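November, Sunday, started 8 am

Paste tests again. Wheat starch v. the Mumel ready-mix v. methyl cellulose on its own. Want this settled before the Seo ledgers come in, not after.

Room at 23 degrees first thing, heating was left on all night. Hygrometer by the sink reads lower than the one by the window, no idea which is lying. Used the window one.

Batch A - wheat starch, 200 ml water, cooked slow, sieved twice. Lumpy first time round, binned it, did it over. Second go fine. Glossy, drops off the brush in one piece. Thinned half of it for the tissue repairs.
Batch B - Mumel, straight out of the tub. Smells of cloves. Very grabby, no slip at all. If you lay the cloth down crooked it stays crooked.
Batch C - MC, made up last night and left to stand. Still a few fish eyes in it. Weak but lovely to spread.

Strips are all Stamard text weight, cut along the grain. Pasted to greyboard offcuts, blotter either side, under weights. Joon-young wanted some cut across the grain as well so did a set of those too. Those curled before I'd even got the blotter on. Pencil marks on the back, A/B/C and an X for cross grain. Do NOT use the felt pen, it bled right through last time and we lost the whole set.

Finished strips want keeping flat and out of the light. Shelf over the radiator is no good, found that out with the endpapers.

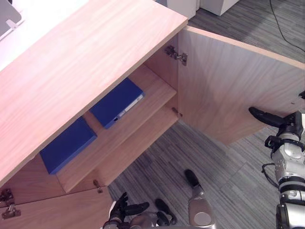 Cupboard, right-hand door open.

Peel test after lunch, by hand, so take it with a pinch of salt. A tore the paper before the joint gave, every strip. B same, but it came away with a shiny skin on the board which I don't like - how do you ever get that off later? C let go clean with a bit of damp. Good for facing and temporary stuff, wouldn't hang a board on it.

Tried A and C mixed half and half. Joon-young's idea. Slower to grab, plenty of time to shift the cloth about, and still tore the paper on the peel. Best of the lot I think. Needs a second run before we put it anywhere near a customers book.

Cockling - A worst, mix a bit better, B hardly any. Could be I'm just putting A on too wet. Try it thicker and brush it out further. Also the big brush is shedding, picked hairs out of three strips.

Daltlow press: screw is sticking again half way down. Wiped it and put a little wax on, better but not right. Someone please look at the left platten edge, it's marking the cloth. Put a folded sheet in there for now.

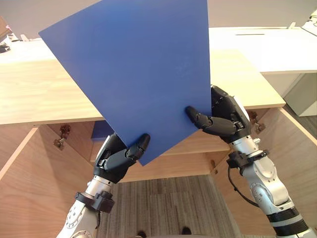
Blue panel, over the cupboard.

Also the Seo quote. They say 2,000 leaves across the lot, with guards wanted on the worst ones. At that amount the ready-mix gets silly money and cooking our own is the only way. Need to work out how long a pot keeps. Last one went sour in the warm, the fridge one was ok but went watery on top and had to be sieved again.

To do
- second run of the half and half, thicker
- cross grain strips again, blotter on quicker
- swap the two hygrometers over and see if they still disagree
- new brush
- ask Joon-young where the fine sieve went
- more greyboard, down to scraps

Strips staying under weights overnight. Don't move them.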